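About Weltia

Weltia is a small training and facilitation practice. We work with organisations that are changing the way they are organised, for example when two departments become one, or when a technical specialist must lead people for the first time.

The practice was started by Dymphna Ó Conaill and Tudor Lazăr, who met as internal trainers at Vornutard. Tudor came to English as his third language, and from this comes our habit of writing all course materials in plain words. Participants tell us they still open the workbook months later, and this makes us glad.

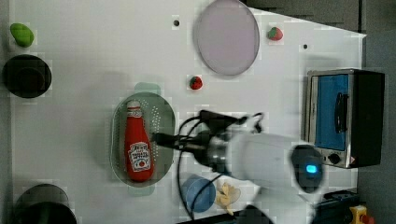
Our programs run for one day or for two half-days, with a follow-up conversation after six weeks. The most requested subjects are giving feedback to a colleague, chairing a meeting, and handing over work when somebody leaves. Groups are kept small. For larger events, up to 50 people, Bríd Brennan joins as second facilitator.

To date over 3000 people have attended a Weltia program. Many come from local government and health services, and in recent years also from family businesses such as Ó Gríofa, where we have trained every new supervisor.

Before any program we speak by telephone with the manager and with two or three participants. We do not charge for this conversation. If we think that training is not the right answer, we will say so.

Enquiries are answered by Aisling Mulcahy, usually before noon on the next working day. Bookings for the autumn programs close in October.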